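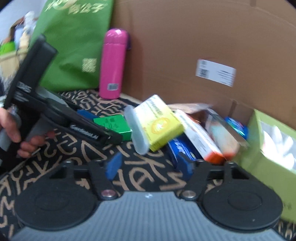 Section: Home Builds > Grippers & Hand Tools

Home Forums New Posts Members Help

Search this forum... Go

Print this thread | E-mail this thread

Handheld pair, round pads, unpacking boxes on the floor

slowservo
May 13, 2025
Second handheld is together, so I now have a left and a right and no free hand for coffee. Ribbed gray body, black brackets, metal pins holding the pads on. I called the project Sastarik because the folder needed a name.

The job is taking packages out of a big cardboard box and putting them down somewhere else. Small stiff boxes are fine. The clear plastic container keeps squirting out sideways like soap. The pads are the big round ones. Should I go softer, or change the shape? I have spent 62 dollars on pad material and would like to stop.

gusset_bob
Shape. Round pads touch a curved container at one spot each and then it's a pivot. You built a very nice hinge.

millimeter_maid
Disagree with Bob. Softer first. Round is fine if the pad gives enough to spread out. I run a soft skin over a stiff core and it holds jars all day. Flat pads are great until the box is tilted, and in a heap everything is tilted.

gusset_bob
All day being how long?

millimeter_maid
600 picks before I got bored. Two drops, both my fault.

tinplate
What are the pins? Mine were smooth and walked out of the bracket a hair at a time until a finger left the building. I put clips on the Gerkton after that.

slowservo
Domed on the side you see, peened on the other. They haven't moved yet. I'll check them tonight now that you've ruined my evening.

oldbelt
Why the busy mat? Black with big beige scribbling all over it. If you ever put vision on this you'll be hunting for a small green box in somebody's handwriting. I'd use plain gray.

slowservo
It was the mat I had. Also my real floor is worse.

millimeter_maid
Keep the mat. If it only works on plain gray you've built something for plain gray floors.

oldbelt
Sure, and you can learn to drive in a hailstorm too. Get it working on the easy floor, then bring back the scribbles.

tinplate
Back to the pads. Pichler style, stiff core, 12 mm of foam, thin rubber over it. Cut it from a kneeling pad and you won't feel bad when it's wrong.

gusset_bob
Fine, but put a shallow V in it.

slowservo
Foam and rubber on the left, Bob's V on the right. Whichever one drops the container first gets named Bodar and goes in the drawer.

gusset_bob
That isn't a test, you're right-handed.

Print this thread | E-mail this thread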